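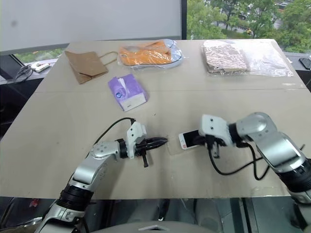 How many demos do you need before the two arms can work a phone and a clear case together? We used 177, and that was enough for our policy to start handling the pair on its own.

I put the Zakenine kit together at Famness because I wanted a two-arm setup for testing imitation learning on fiddly stuff (see-through plastic is the worst!). You get 2 arms, 2 grippers and our full set of 1008 recorded runs, tissue packs and wrapped items included. The training recipe is the Pacheco one, with the settings I like best already filled in. Orders ship from Renmont, and the next batch goes out in May.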